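Vlastimil Čierny
9/12/23

Everybody in my feed is passing around the Hotance post about "teaching robots household chores in an afternoon." I've spent a few months near this kind of work, so let me be the grump. Thread.

The pitch goes like this. You don't program anything. You don't even need the robot. A person holds a pair of grippers, does the chore, and the software learns from the recording. Cheap, fast, works in any building you can get into.

The first part I buy. Handheld grippers are cheaper than a full remote-control rig, and you can carry them up a flight of stairs. I've done that with a remote rig once and would not do it again.

It's the "learns the chore" part where I want to see numbers. 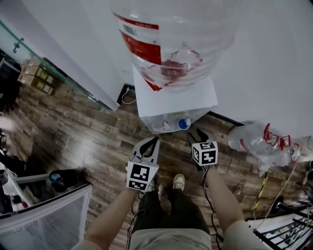
Two grippers, two marker cubes, one water dispenser.

Look at the taps. They're small, they sit low, and they're right next to each other. One is blue, one is red and white. A kid can tell which one to press. Whether a policy picks the correct one in a building it has never seen is the whole question, and the Hotance post doesn't go near it.

Then there's the person. You have feet. You shift your weight, you lean, you bend at the waist so your wrist gets a better angle. The cubes give you a position for each gripper. What your knees did to get it there isn't in that number, and an arm bolted to a table has no knees.

Hotance says 700 demonstrations. Fine. Of what? I went through the write-up twice. 298 of them come from the same room. That's one dispenser learned very well.

And the success rate, 81 percent, is measured with the robot parked by hand in front of the task before every try. Parking it is a job too. Somebody is doing that job and it isn't the robot.

A friend at Tastden tried the remote-control route on a similar task, with a headset and two controllers. Slower, and people got sick of it fast. But every motion recorded was one the arm could make, because the arm made it. I think that gets undersold.

For the replies already asking: no, I don't think showing by hand is useless. For grasping and simple pick and place I'd use it tomorrow. Pressing a tap while the other hand keeps a cup level is a different animal.

What would change my mind: 19 buildings, one try each, no parking, all the failures posted. Mocanu said in March they'd do something like it. Still waiting.

Until then I'm getting my own water.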